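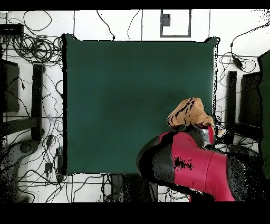 Dark green board, white tiled floor.

From: Sointu Laaksonen
To: Staldale Museums Loan List
Subject: Re: Loan terms for traveling displays, wording of section 4

Dear members,

Thank you to Eero Kuusisto for his message, which is quoted in full at the end of this one. Several members have written to the office on the same points, and I am answering on the list so that every museum works from the same text.

On section 4, transport. The present wording says that the borrowing museum "shall be responsible for carriage." The office reads this as covering both directions, and the loan form has been filled in on that basis for as long as the form has existed. We accept that the sentence does not say so. The revised section will read: "The borrowing museum shall arrange and pay for carriage from the lending museum and for the return of the display to the lending museum, or to the next borrower if that borrower is nearer." The last clause answers a request from Plarnari, where displays have more than once gone back to Staldale only to be sent out again along the same road.

On the deposit. The deposit remains at 100 dollars per display, whatever the number of panels. We considered a scale tied to size and set it aside. The smaller museums told us that a single figure is easier to put through their accounts, and the larger displays are not the ones that come back damaged. Deposits will be returned within 20 working days of the condition report being signed by both parties. Where a report is disputed, the period runs from the date on which the dispute is settled.

On condition reports. Members are reminded that a report is to be completed twice, once on arrival and once before packing. A report completed only on return cannot be used to assign responsibility for damage. Please record the state of the boards themselves as well as the printed matter fixed to them. Raised corners, uneven surfaces and faded areas should all be noted, even where they do not affect the use of the board. Wall fixings are to be counted into their bag and the bag number entered on page two.

On labels. The text labels in the Tahiri display were engraved by Rulaser and cannot be replaced from office stock. If one is lost, please write to me before ordering a new one, as the file held by the supplier carries an older spelling of two family names and must not be used. A corrected file is with the office. Museums that have written their own additional labels for local visitors may display these alongside the originals but are asked not to attach them to the boards with tape of any kind.

On translation. Mr. Kuusisto asks whether a borrowing museum may translate the wall text. It may. The translation should be sent to the lending museum in draft, and the lending museum has the right to correct matters of fact. It does not have the right to refuse a translation on grounds of style. This will be added as section 7, and the present section 7 (insurance) becomes section 8 with no change to its content.

On the length of loans. The standard period is 56 days, counted from the day of delivery. Extensions may be granted by the lending museum if no other member has reserved the display. Requests should reach the lender before the halfway point of the loan. I regret that the office cannot hold reservations by telephone.

The revised terms will be sent to all members in August for a vote by reply. Loans already agreed will finish under the existing terms. Comments on the wording may be sent to the list or to me directly, and those sent directly will be treated as open to other members unless marked otherwise.

Yours sincerely,

Sointu Laaksonen
Loans Officer
Staldale Museums Service

Eero Kuusisto wrote:

> Dear Ms. Laaksonen, dear colleagues,
>
> Our board has reviewed the loan terms ahead of our next request and has asked me to raise the following.
>
> Section 4 does not state who pays for the return journey. We paid for it last time and do not object to having done so, but our auditor could find no basis for the payment in the agreement.
>
> We would also ask for confirmation that the deposit is still 100 dollars, and for a fixed period within which it must be returned. Our last one came back after we had closed the books for the year.
>
> Many of our visitors do not read English comfortably. May we translate the wall text, and if so, whose approval is needed?
>
> Finally, is the loan period counted from dispatch or from delivery? The form and the terms appear to differ.
>
> With kind regards,
> Eero Kuusisto
> Plarnari Local History Museum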